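Oficina

Duas garras na mesa da sala

O projeto Corora começou em março, num apartamento, com uma impressora 3D emprestada e uma lista de compras que Elsie Hapeta mantém até hoje numa folha de cálculo. O objetivo era limitado: construir pinças manuais de dois dedos, com câmara solidária à base, para registar a apreensão de objetos pequenos sem montar um braço robótico completo.

O mecanismo é um conjunto de bielas articuladas por rebites metálicos. Cada dedo termina numa almofada azul de borracha, e é nela que se concentrou a maior parte do trabalho. A primeira versão, demasiado rígida, marcava a casca da fruta. A segunda cedia nos cantos. A atual, fundida em molde por Declan Cronin, suporta 290 ciclos de abertura e fecho antes de a folga exigir novo ajuste dos pivôs.
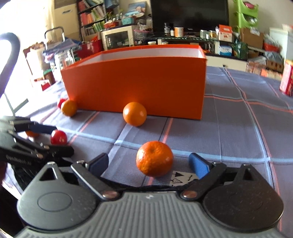 Tangerina entre os dedos abertos da pinça, sobre a toalha axadrezada.

A escolha da fruta é prática. Tangerinas e tomates têm diâmetros irregulares, superfícies de atrito diferente e rolam quando o contacto é assimétrico. A tarefa de referência consiste em transferi-los para uma caixa aberta de paredes laranja e interior branco. Cronin queria começar por cubos; Hapeta recusou, com o argumento de que um cubo perdoa erros de alinhamento que uma esfera denuncia logo no primeiro toque.

Até ao momento, o grupo gravou 427 sequências. Destas, 80 foram rejeitadas, quase todas por arrastamento: a velocidades de mão normais, o tempo de exposição da câmara é excessivo e os contornos perdem definição.
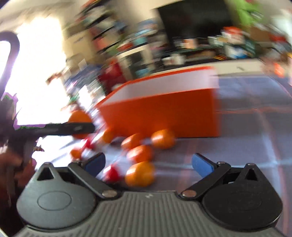

A correção passa por reduzir a exposição e compensar com ganho, o que introduz ruído nas zonas escuras. A contraluz de uma janela agrava o problema, pois a medição automática oscila sempre que a pinça roda. Hapeta fixou os parâmetros manualmente e passou a gravar com as cortinas corridas.

Falta resolver a sincronização entre duas pinças. O relógio comum, escrito por Conall Fahy, acumula deriva nas sessões longas, e a próxima revisão da placa, com o nome interno Vinis, deverá incluir uma linha de disparo por cabo.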